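Fridge shuffle, and a desk with nothing on it (nearly)

So the back room finally has its fridge! I've been going on about this since November, when Åsmund Ekström offered me his old one for 50 quid and then took five weeks to find someone with a van. I'd nearly given in and bought a new Mutano, which would have cost me a good deal more and been far too wide for that corner.

I wanted it clean before any food went near it, so I gave it the full treatment: bicarb in warm water, an old toothbrush for the rim, then a dry cloth. The top compartment is lovely and plain inside, just white walls and that see-through drawer front going nearly the whole way across. Very easy to wipe. The silver door underneath is another matter (fingerprints, endlessly).

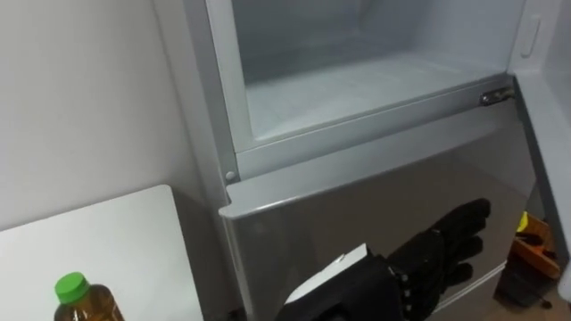

I still haven't decided what goes where. My sister says bread and peas up top, full stop, but I do a lot of batch cooking in winter and I'd like room for the soup tubs. I've got a stack of Rilen ones with lids that mostly match, so we'll see how many I can squeeze in.

Then there's the desk. I'm so pleased with the desk! It's the long white one with the curvy front edge, and I got it from Grewal, the office clearance place behind the station, for 29 pounds. Carrying it up took 2 trips and a lot of swearing.

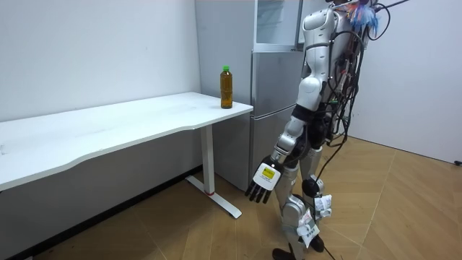

I'd been worried it would swallow the room, but being white it sort of melts into the wall. The only thing I'd let anyone leave on it is a drink, and that's already one thing too many if you ask me. It does show every mark, mind. I tried the Jomix cream cleaner on a couple of smudges and I'm not convinced, so if you've got a better idea for white desktops, please leave me a comment.

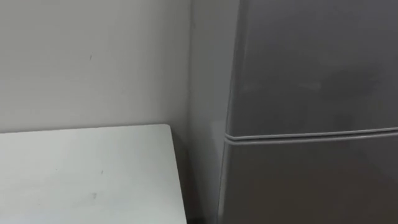 The desk corner by the fridge, plus the gap I keep dropping pens down.

Next job is shelves, once I've found the spirit level.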